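Club Exercise: Clearing a Snack Table with Two Arms

By Roxana Mihăilă, Weltska Robotics Club

Have the mat, the basin and the shopping bag in place before you log in. The left arm stays parked with its gripper open.

Step 1. Set the right gripper on the front edge of the bag and close it.
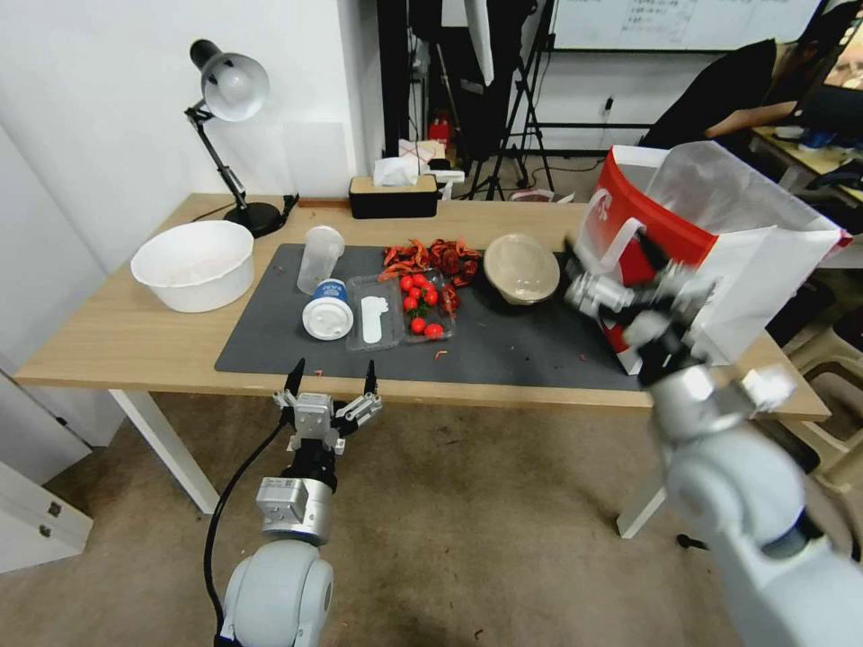
Step 2. Practice at the bag opening. Go slowly -- the top flares out and is easy to snag. 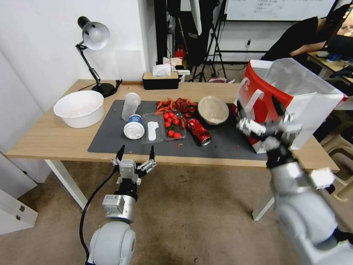
Step 3. Add the bun and the plastic wrap at the right end of the mat. Keep both within reach of the right arm.

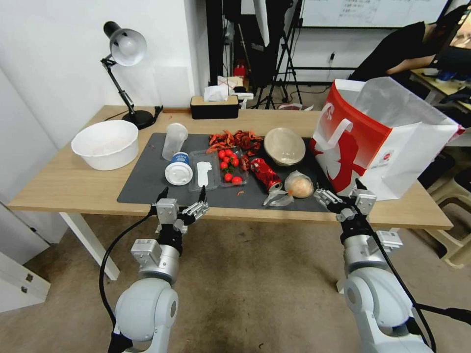

Bun and wrap by the right gripper, can farther left.

Step 4. Bring the right gripper over to the tan bowl and check the height before you close.

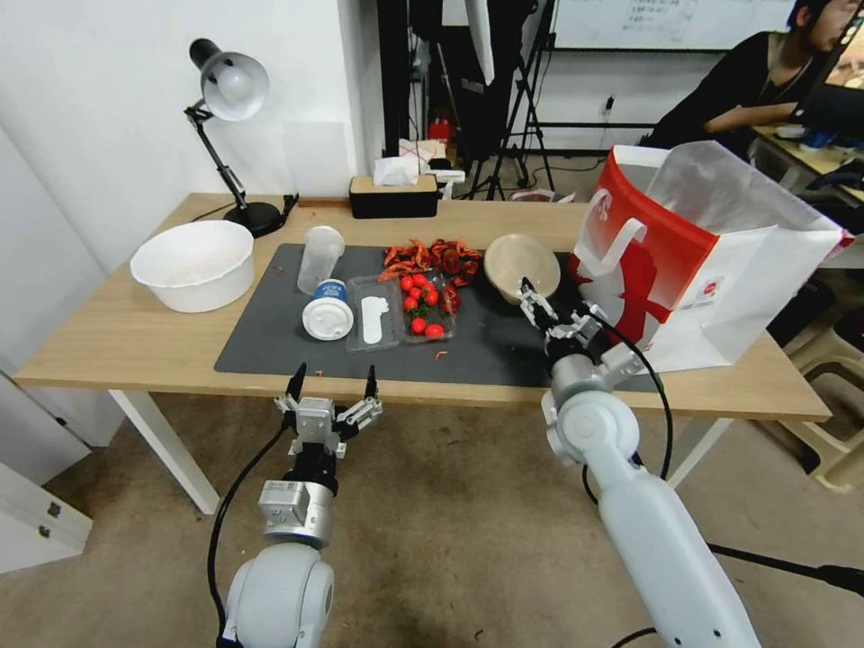

Step 5. Save the run and give your notes to Darius. Each team gets 11 runs.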